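What I Learned Reading Small Claims Files
Carmela Pellegrini, Legal Studies project report
7 Jul 2020
Share (3)

So my plan was to find out whether people who bring a written contract to small claims court do better than people who only have a handshake deal. Sounds simple, right? My partner Tobiloba Ojo and I started in October, and we figured we'd be done in a month (ha).

We got hold of 272 closed case files through the Suvmont legal clinic, which keeps paper copies of everything it has ever helped with. No names, no addresses, just the claim, the evidence list and the judge's decision. I read the landlord and contractor disputes and Tobiloba took everything else. We typed it all into one big spreadsheet, and then we fought over the columns for two weeks. What do you do with a text message that says "ok sounds good"? Is that a contract? I said yes, he said sometimes, and our advisor said go read the chapter again.

We ended up with three groups: signed paper, messages or emails, and nothing written at all. I still think the middle group is messy, and if I did this again I'd split it.
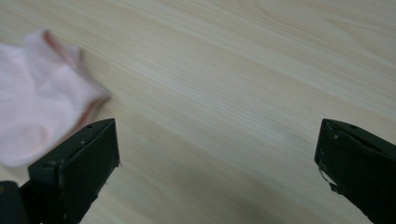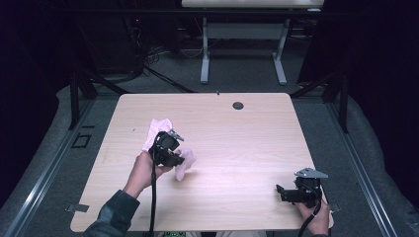
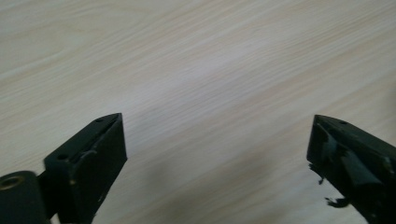
The part I liked best was the group with nothing in writing. I expected those people to lose every time, and they didn't! A lot of them brought a witness, or receipts, or bank records showing a payment that only made sense if there was a deal. One person was owed $560 for painting a fence and won with a neighbor's statement and a canceled check. Meanwhile we had 23 files where there was a signed contract and the person who brought it lost anyway, mostly for missing a deadline or suing the wrong company. That last one happened a lot more than I would have guessed. If the truck says one name and the invoice says another, you really need to look up which business you're dealing with before you file.

Signed paper did win more often overall, so our first guess held up. But these all came from one clinic, and everybody in the files had already gotten some free advice, so I wouldn't stretch it to every small claims case out there. Tobiloba wants to try the county's public records next. I'd like to talk to a few court clerks, who probably know all this already.

Thanks to the Gbeho reading room for letting us take over the back table, and for the loan of a scanner.

Recent reports
- Who Shows Up for Jury Duty?
- Reading a Lease Out Loud
- Traffic Tickets and Payment Plans

This site uses cookies. By continuing to browse you agree to our cookie policy.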